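Module 3: Celebrity Event Coverage
Reading a wedding announcement as a source document

Scope of this handout

These notes cover how entertainment desks handle news of a private event held in a public or semi-public building. The worked case is the Kindcombe wedding, held at the old customs hall in Tumdale. Students should have read the venue contract summary before class.

1. Who confirms what

In a celebrity wedding story there are usually three parties able to confirm a detail: the couple's publicist, the venue, and the local authority that issues permits. Each confirms a different thing. The publicist confirms the relationship and, if it suits the clients, the date. The venue confirms a booking, often under the name of a production company. The local authority confirms street closures, noise permits and the rental fee if the building is publicly owned.

A booking is evidence of a booking. In the Kindcombe case two outlets reported the marriage as certain on the strength of a hall reservation made by Pralumach, the event firm. The reservation did not name the couple. The reports were later borne out, but at the time of publication the sourcing did not support the wording used.

Acceptable wording at that stage: "Pralumach has reserved the customs hall for Saturday." The link to the couple requires a second source. 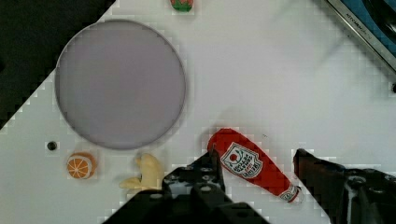

2. Fees and guest counts

Rental fees for public buildings can normally be checked against a published rate. Guest counts cannot. The first count reported for Tumdale was 310, which was the seated capacity printed on the hall's hire form. Several writers took the capacity and reported it as attendance. The caterer's final order was for almost 40 guests fewer, and that number also included staff meals.

Rule for copy: state what the number measures. "Seated capacity," "invited," "meals ordered" and "attended" are separate figures. If only one is known, name it as such. Do not convert a fee into a cost per guest unless both figures come from a document you have seen.

3. The permit file

Permit files are dull to read and are therefore underused. The Tumdale file contained 2 items of news value: the amplified music permit, which gave an end time of 11 p.m., and the request to close the harbor road to traffic. The second item affected residents and was the stronger local story. Only one paper led with it.

When requesting a permit file, ask for attachments. Site plans and supplier lists are often filed separately from the application form.
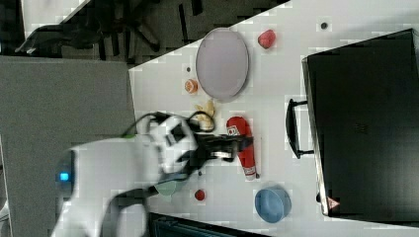
TUMDALE, March

The customs hall will be closed to visitors on Saturday for a private event, the town office confirmed. The harbor road will be shut to traffic from 2 p.m. Access for residents will be kept open on the north side. The office declined to name the client.

The four sentences above are the full local report as filed. Note the following points for discussion.

The source is named by office. No individual is quoted, and no individual needed to be, as the information is administrative. The refusal to name the client is reported in a plain sentence and is not used to hint at an answer. The celebrity angle is absent. A national desk picking up this item would have to add the couple's name from its own sourcing and should not credit the addition to the town office.

Compare the version carried by the entertainment site Giáp, which opened with the couple's names, placed the road closure in the final paragraph and attributed the whole item to "officials." The attribution covers more than the officials said. This is the most common fault in rewritten copy and the hardest to find afterward, as each separate fact may be correct.

4. Vendor comment

Florists, caterers and musicians are frequently bound by confidentiality terms. A vendor who speaks may be in breach, and the desk should establish before publication whether the person understands that the remarks are for print. A vendor's social media post is a published statement and may be quoted, with the time of posting noted. Deletion of the post should be mentioned if it occurs before the story runs.
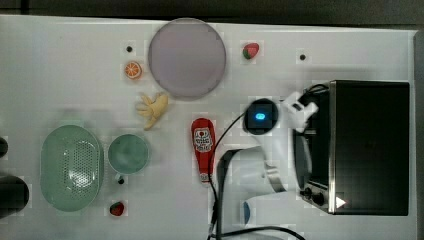
Trí Cù objected in last term's seminar that the rule on vendor posts is too loose. A post made by a junior employee on a business account, he argued, is neither a statement by the firm nor clearly a statement by the employee, and quoting it exposes the person least able to bear the result. He proposed that the desk contact the firm in every case and hold the quotation until it has had a fair chance to respond.

The objection is reasonable and the current rule does not answer it. For assessment purposes, either position may be defended if the steps taken are recorded.

5. Written task

Rewrite the Tumdale report for a national entertainment desk in no more than 310 words. Assume that the publicist has confirmed the marriage but not the venue. Mark each sentence with its source in the margin. Sentences with no source are to be cut before submission.

Reading for next class: the section on corrections and follow-up items in the course reader.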